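Datasets / Textiles / Folding

# Nodska Neckties: data card

Version notes and field reference for the necktie folding set. Ties are folded on a flat tabletop, one tie at a time. 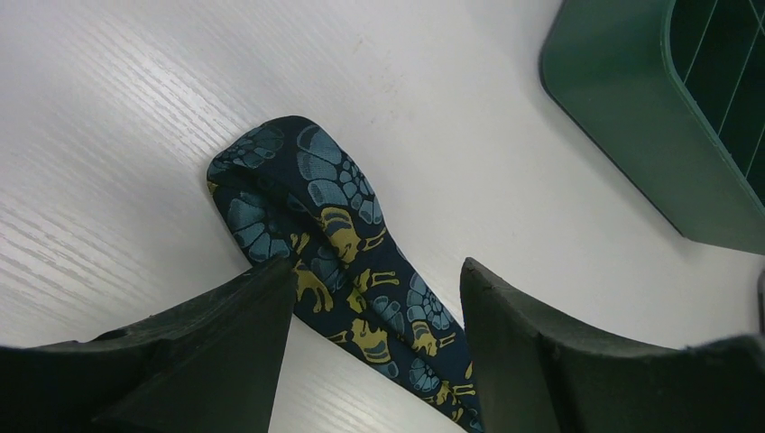 Petek asked in the issue tracker whether a tie doubled once should get the same label as a rolled one, and wanted the two kept apart. They are now separate classes as of the November release.

## Contents

- 162 sequences
- 29 ties, plain and printed
- 21 ties in the train split; the rest are held out

No tie appears in both splits.

## Fold labels

`flat` – full length, no overlap
`half` – doubled once, one rounded fold end
`quarter` – doubled twice
`roll` – rolled from the narrow end
`other` – anything else, including knots

The label describes the tie at the last time step. Partial folds go under `other`.

## Fields

`tie_id`, `fold`, `base_color`, `print`, `split`

`base_color` is the ground color of the fabric, so a navy tie with blue and mustard motifs is `navy`. `print` is free text and was not normalized – expect both "paisley" and "paisly".

## Known issues

- 20 sequences have no `print` value.
- Narrow and wide ends are not marked on ties labeled `half`.
- Silk and polyester are not distinguished. Care labels were missing on too many of the ties.

## Related

The scarf set uses the same labels except `quarter`. The Plusular loader reads both without changes.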